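Teaching Picks by Hand: Bench Tips

Updated August 13, 2022

These are notes from our bin picking bench, for anyone recording demonstrations with a remote controller or by pushing the arm around. Most of it applies to either method.

Clamp the bin before you start. A bin that slides a little each time a finger touches the wall will spoil an afternoon of recordings. Spring clamps are fine. Check them again at lunch.

Mix your objects. We keep a box of shiny, clear, flat and lumpy things and swap 4 of them between sessions. Foil balls are cheap and you can crush a new one in seconds. Clear plastic is hard to judge from a screen, so practice on it first with recording off.

Come straight down until the fingertips are just above the object, stop, then close. New operators like to swoop in at an angle. It looks smooth and it teaches the arm to hit the divider.
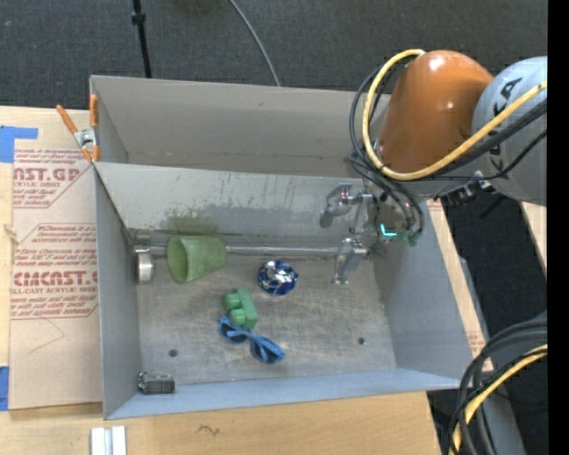 Keep your speed the same from the first pick to the last. Atif Khokhar taped a note to our controller that says "slower than you want" and it has stayed there since December. If you get tired, quit for the day. We stop at 50 picks per person.

Don't throw out every miss. If the object slips and you go back and get it, keep the whole thing and tag it as a recovery. Delete it only if you bumped the bin or let go of the controller.

When you guide by hand, hold the arm above the wrist and keep your fingers away from the gripper. Cables need slack on both sides - move the arm to each corner once and watch them before you record.

Name files by date and operator. We had 357 takes called "test" from the Gurkoteo job and ended up opening each one.

Wipe the bin floor with a dry cloth at the end of the day. Grit gets under flat parts.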